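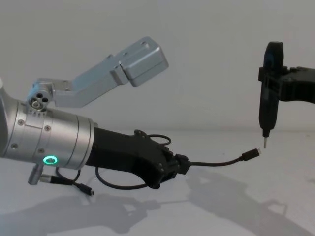 Rail movements and the Fostard standard times

Home Forums Racing Timing & Figures Search Log in

railside_2
The Fostard meeting in December was run with the far-turn rail out 6 yards. Official distances on the card were not adjusted. I make the extra ground on a full 180-degree turn pi times the rail offset, so just under 19 yards for a horse hugging the rail. At 60 feet per second that is 0.94 seconds. Two of my database entries from that card now look slow for no good reason, Nureo in the mile handicap in particular. Is anyone else correcting for this, or do you let the going allowance absorb it?

kellerman
Going allowance. If every race on the card uses the turn, the error is common to all of them and drops out.

railside_2
Every race did not use the turn. The sprints are on the straight course.

kellerman
Then run two allowances, one straight and one round. I have done it that way for years.

vondracek_p
Two allowances will not fix it. The round-course races start at different points. The seven-furlong start is already on the bend, so those runners cover only part of the arc and pick up only part of the extra yardage. The mile runners get all of it. Averaging them gives a figure that is wrong for both. Adjust the distance first, race by race, then calculate the allowance on the corrected times.
Přemysl Vondráček

furlongpost
Agree with Přemysl on the order of operations. One caution: the 6 yards is a published number, and it refers to the widest point. If the rail is tapered in and out of the turn, pi times offset overstates the addition. I walked it in the morning and the taper started well before the crown of the bend. I would use 15 yards for the mile and leave it at that.

kellerman
So now we are correcting a clock reading with somebody's walk. The winner's time is hand-held to begin with. You are stacking one guess on another.

furlongpost
The time is electronic at Fostard. It was hand-held before they rebuilt the stand.

kellerman
OK, I'll take that. The point about the taper stands against you, though. Without a survey of the rail you don't have a distance.

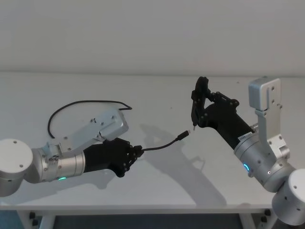

Reading time: 2 min

l_delacroix
I keep figures for the Šindelář yard, so I have an interest in Nureo, discount accordingly. We rated the mile run at 43 uncorrected on our scale and it had been running well above that all fall. With 15 yards added back it falls in line with its two previous starts. With 19 it would be a career best, and nothing in the sectionals supports a career best. That is one horse and proves little, but it points toward the lower number.
Lucinda Delacroix

railside_2
Useful. What did you do with Anberg? It raced three wide the whole turn.

l_delacroix
Nothing in the time figure. Ground loss goes in a separate column. If you fold it into the rail adjustment you can't take it out again later.

vondracek_p
Same practice here. The rail correction belongs to the race and applies to every runner. Path belongs to the horse.

kellerman
I still say split allowances get you within a couple of pounds with no survey and no walking. For betting purposes that's enough.

railside_2
At sprint trips, yes. At a mile I am getting a larger gap than that. I'll rerun the card with 15 on the mile and a proportional share on the seven, and post both sets. Does anyone have the stall position for the seven-furlong start that day? The diagram on the course site predates the new chute.

furlongpost
Stands side, level with the marker. I'll look up the yardage tonight.

We use cookies to keep you logged in and to measure traffic. Accept Manage settings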